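市场营销学讲义 第七讲
顾客满意度分数与净推荐值：该信多少

一、先说这一讲要解决什么

上一讲讲了定价实验，有同学课后问，既然实验这么麻烦，为什么不直接问顾客满意不满意。这一讲就来回答。我的态度先摆出来：满意度分数可以看，但大多数公司看它的方式经不起追问。你们以后进了企业，多半会在每月的汇报里见到一张折线图，线往上走大家鼓掌，线往下走有人挨骂。这张图到底量了什么，做图的人往往说不清楚。

考试不考公式背诵。会给一份调查报告的节选，请你写出哪些结论站得住，哪些站不住，理由写在旁边。

二、几个常用指标

满意度分数，通常是让顾客在一到五之间打分，把打四分和五分的人所占比例报出来。注意这里已经丢了一层信息：打三分的和打一分的被归成一类。一家公司把大量一分顾客变成三分顾客，分数纹丝不动。

净推荐值，问的是“您有多大可能把我们推荐给朋友或同事”，零到十分。九分十分算推荐者，零到六分算贬损者，两者占比相减。七分八分的人进分母，不进分子。为什么六分算贬损？在很多人的打分习惯里，六分是“还行”。这条线划在哪里，各地的受访者未必买账，跨国比较时尤其要当心。

费力程度分数，问办一件事费不费劲。适合售后和客服，用在品牌层面就没什么意思。

这三个指标都是态度的自我报告，没有一个是行为。顾客说会推荐，和顾客推荐了，中间隔着很长一段路。

三、谁在回答问卷

课上用的案例是Plenholm，一家做家居小件的零售商，有门店也有网店。它在四月向买过东西的顾客发出2000份问卷，收回100份。报告第一页写的是“顾客满意度再创新高”。

回收率是百分之五。没有回答的百分之九十五是什么样的人，报告一个字没提。附录里有一句“样本具有代表性”，依据是受访者的年龄分布和会员库接近。年龄接近，不等于态度接近。愿意花时间填问卷的，常常是特别高兴的和特别生气的，中间那一大片沉默的人才是下个季度会不会回来的关键。

另外，问卷是发给“买过东西的顾客”的。进店看了一圈空手出去的人，根本不在名单上。已经转投别家的老顾客，邮箱可能早就不用了。所以这份调查从设计上就把最不满意的人排除掉了一部分。幸存者偏差这个词你们都学过，遇到满意度报告的时候请记得用。

再算一下误差。100个人里，如果有一半给了高分，按简单随机抽样，百分之九十五置信区间的半宽接近十个百分点。Plenholm的报告说分数比上期涨了2个百分点，并且为此写了一整页的原因分析。这2个点完全可能是噪声，那一页原因分析也就没有了对象。何况这还不是随机抽样，真实的不确定性只会更大。 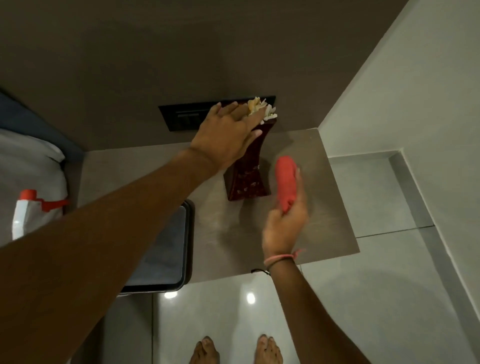
四、问卷本身的毛病

第二个案例是Nidix，一款家庭记账软件。它在用户完成月度结算之后弹出评分窗口。弹窗的时机很讲究：结算成功的人看得到，中途报错退出的人看不到。分数当然好看。产品经理解释说这样做是为了“不打扰正在遇到困难的用户”。这个解释也许是真诚的，效果却和挑选样本没有两样。

常见的毛病还有下面几种，请对照自己小组的问卷检查。

引导性措辞。“您对我们贴心的服务是否满意”，贴心两个字应当删掉。

一题两问。“价格和质量是否令您满意”，顾客觉得贵但是好用，该怎么答？

选项不对称。非常满意、满意、比较满意、一般、不满意，五个选项里三个是好话。

题目顺序。先让人回忆一次愉快的购物，再问总体评价，总体评价会被抬高。反过来也一样。

利益绑定。店员的奖金和分数挂钩之后，店员会在收银台边上说“麻烦给个满分”。从那天起，分数量的是店员的口才和顾客的心软，已经很难再当作服务质量来读。

最后这一条我想多讲几句，各行各业都有，而且最难根治。管理层需要一个数字来考核，一线就会想办法让数字好看。考核越严，数字越没用。有的公司改用神秘顾客，过不了多久，店里就会互相转发神秘顾客的特征。

五、分数和行为的关系

很多教材会画一张图，满意度越高，复购率越高，线条平滑上升。我对这张图有保留。

第一，相关的方向不清楚。常来的人可能更满意，也可能是满意的人才常来，还可能两者都由住得近这件事决定。横截面数据分不开这几种情况。

第二，行业差别很大。在转换成本高的行业，顾客再不满意也走不掉，例如绑定了合约的宽带。在转换成本低的行业，顾客满意也照样走，隔壁打折就去隔壁了。

第三，购买周期。买沙发的人打了满分，下一次买沙发可能是很多年以后。拿半年复购率去验证满意度，什么也验证不出来。

第三个案例是连锁洗衣店Nieto，它做得稍微好一点：把问卷答案和会员卡的消费记录对上，看打了高分的人后来有没有再来。结果高分组和中分组的回头率差别很小，只有最低分那一组明显流失。这说明在这家店，不满意是有信息量的，非常满意和一般满意的区分没有多大用处。注意，这个结论只对这家店、这个时期成立。我见过有人把它抄进自己的报告，改成“研究表明高满意度没有价值”，这就又错到另一头去了。

而且Nieto的匹配也有漏洞：没有会员卡的人对不上，而没有会员卡的恰恰多是散客。

六、那还做不做调查

做。但请按下面的要求做，小组作业也照此评分。

报告分数时，同时报告发出多少、收回多少、名单从哪里来。缺一项扣分。

凡是写“上升”“下降”，旁边要有区间。区间重叠得厉害的，老老实实写“看不出变化”。

开放题要读原文。把词频图贴上来不算读过。Plenholm那份报告里词频最高的词是“可以”，分析人员把它归为正面评价。去翻原文，有好几条是“可以再便宜一点”和“可以不要再发短信了吗”。

至少有一个行为指标和态度指标并排放，例如退货率、投诉率、复购率。两者打架的时候不要急着解释掉，打架的地方往往最值得写。

不要给综合指数。把五个分数加权平均成一个数，权重是谁定的？凭什么？如果答不上来，就分开报。

七、课堂讨论题

咨询公司Zunach向客户推销一套“顾客忠诚度诊断”，宣传册称采用该诊断的企业次年收入普遍增长。请讨论：要相信这句话，你还需要知道哪些事情？提示：没有采用的企业增长了没有？采用之后中途放弃的企业算在哪一边？什么样的企业会有钱买这种诊断？

另有一问，供有兴趣的同学思考：如果一家公司的满意度分数连续多期都在百分之九十以上，你会更放心还是更不放心？

八、作业

每组选一份公开的满意度调查报告，写一篇评论，正文控制在三页以内。平时成绩中这次作业占40分，其中抽样部分的讨论分值最高。不接受只总结报告内容的文章，也不接受通篇只骂的文章，要指出哪一处换一种做法就能补救，具体怎么换。

报告请选有方法说明的。如果整份报告找不到方法说明，可以换一份，也可以就写这件事，但要写清楚缺了哪些信息，以及缺了之后哪一条结论首先站不住。

引用格式同前几次。迟交的规定见第一讲讲义末尾，不再重复。

下一讲讲顾客细分，请提前复习聚类分析那一节，特别是类的个数怎么定。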